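1/ I moved to this country four years ago and I still keep a notebook of English words. This month I am collecting words for closing and joining things. It began with a button and now I cannot stop.

2/ In my first language we have one verb for sewing. A shirt, a wound, a sail, all the same verb. In English you sew a shirt, but the doctor stitches you, or "puts stitches in". And when you read the hospital letter, it says "sutured". Three words for one needle.

3/ "Stitch" itself has too many jobs. A stitch in knitting, a stitch in your side when you run, and "in stitches", which means laughing. I once wrote to my landlady that my cousin was in stitches after his accident. She answered very coldly.

4/ Then the words for the opening. Cut, gash, slit, incision. My teacher at the Pernura evening class says an incision is made on purpose and a gash is an accident. A slit is narrow and can be in a skirt or an envelope. I like this rule and I use it every day now.

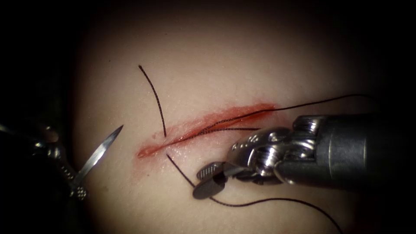

Incision, on a suturing practice pad.

5/ Someone asked me about "seam" and "scar". A seam is where two pieces of cloth meet. But coal also has a seam, and a crowded room is "bursting at the seams". A scar stays on the skin, but a valley can be scarred too. I have put them on the same page.

6/ Next page: fasten, tighten, thread. You thread a needle, but a screw has a thread, and a conversation like this one is also a thread. In the hardware shop in Datolham I asked for "a screw with good lines" and the man was very patient with me.

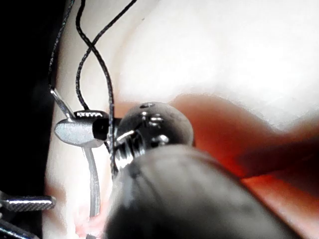

7/ Also "collar". For me it was only shirts and dogs. Then I met it in a plumbing leaflet and read the same sentence three times, looking for the dog.

8/ My notebook has 1,024 words in it since July. I write only the ones I have met in real life, so no lists from the internet. The rule is strict, but I remember them better this way.

9/ Tomorrow I start with "bind", "bound" and "bound to". If you know why a book is bound and a train is also bound for Wekard, please write to me. Simple words, please!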